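Citstead GC-2 Two-Arm Garment Recording Station

Product code: GC-2
Status: in production
Category: Demonstration recording / bench systems
Page revised: 28/02/2021

Overview

The GC-2 is a fixed two-arm station for recording demonstrations of cloth handling. An operator drives both arms, the station logs joint positions, gripper opening and all camera streams against one clock, and the result is written out as a set of episodes ready for training. It is supplied to laboratories and laundry automation groups that need their own examples of folding, flattening and transferring garments.

The station replaces the GC-1, which had a single arm and could not hold a garment at both ends. Recordings made on the GC-1 can be opened in the current software but cannot be merged with two-arm sets.

What is recorded

Each episode contains one attempt at one task. The operator selects a task from the list, lays out the garment, starts the recording with the left pedal and ends it with the right. A failed attempt is kept and flagged. It is excluded from the default export and can be restored from the episode browser.

The following are stored for every episode:

Joint positions and commanded positions, both arms
Gripper opening, both arms
Overhead video, covering the work surface and both grippers
Wrist video, one stream per arm
Task name, garment code and operator code
Outcome flag and free-text note

All streams carry the same time base. If any stream drops out for longer than the set limit, the episode is closed and marked incomplete.

Work surface and garments

A pale, plain surface is recommended. Patterned surfaces make the garment outline harder to recover in the wrist views, particularly when the gripper is close to the cloth. Panel joints are acceptable provided they are flush; a raised joint will catch a hem.

The reference garment set includes short-sleeved tops in strong single colours. Customers may add garments of their own. Each needs a code and one flat overhead still before it can be chosen in the task list.
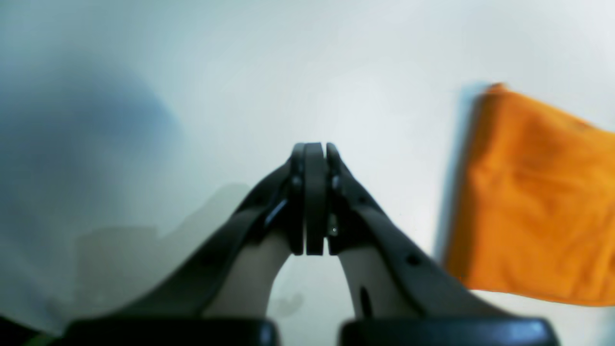
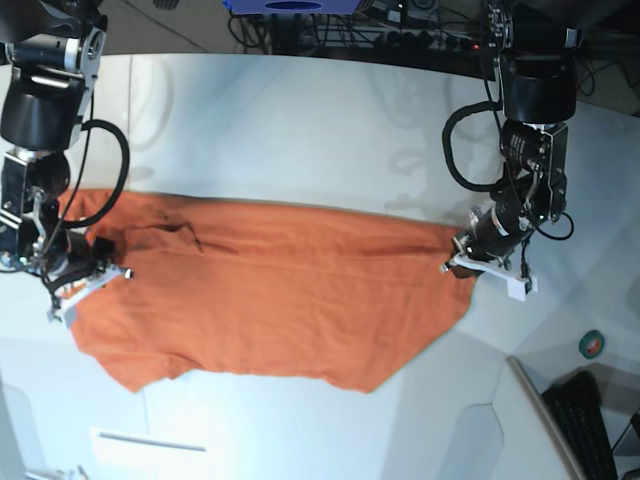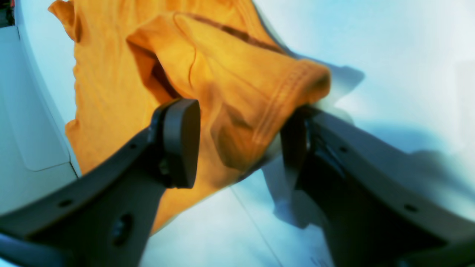 T-shirt task. First: wrist view, gripper closed, beside the cloth. Second: both grippers holding the garment. Third: wrist view, fabric between the finger pads.

Grippers

Both arms carry two-finger parallel grippers with replaceable pads. The pads are rounded so that they can slide under a folded edge without marking the fabric. Pads are a wear part and should be inspected weekly when the station is in daily use. A worn pad lets thin jersey slip during a pull, and the slip is hard to see in the overhead stream.

Gripper zero must be checked at the start of each session. Close both grippers fully with no cloth between the fingers, then press Zero in the setup panel. Sessions recorded without a zero check are accepted by the software but carry a warning in the export log.

Recording practice

The notes below come from the acceptance set recorded by Mekdes Admasu and Abenezer Habte on the first production unit.

Start positions should vary. Move and turn the garment between episodes, and do not smooth it fully flat every time. A set in which every shirt begins square to the table gives a policy that works only on shirts square to the table.

Keep pauses short. A pause of several seconds before a grasp is learned as part of the grasp. The Trim tool removes still sections at the start and end of an episode but leaves those in the middle alone.

Change operators within a set where possible. Differences in approach are recorded under the operator code and can be filtered later.

The acceptance set holds 3,732 episodes, of which 2,823 passed review and were exported. It is available to GC-2 customers on request.

Software

The station runs Grokier Recorder, which handles capture, review and export. Review is done at the station or on any networked PC. Episodes can be sorted by task, garment, operator and outcome, and two reviewers may be assigned to the same set. Where their flags differ, the episode is held back from export until one of them changes it.

Grokier Recorder does not train models.

Supplied with the station

Two arms with grippers, mounted and cabled
Two leader handles
One overhead camera and two wrist cameras
Foot pedals
Recording PC with Grokier Recorder installed
Spare pad set
Calibration board and printed manual

The table, monitor and keyboard are not included. A bench drawing is sent with the order confirmation.

Options

Sakico garment set, 59 pieces, coded and ready for the task list
Ogola soft pads, for knitwear and lace
Extended storage for the recording PC
On-site operator training, two days

Known limits

Dark garments lose detail in the wrist streams where the gripper shades the cloth. Additional diffuse light from above is advised.
Cable loops at the wrists must be left free. Tying them to the arm shortens the working range.
Wet fabric is outside the specification.

Ordering and support

Quotations: Vittoria Marras, Citstead sales office
Installation and bench drawings: Ilona Pálfi
Recorder software and export formats: Aliki Triantafyllou

Please state the station serial number in all support requests. Units delivered before January need the pedal firmware update before Recorder will start a session.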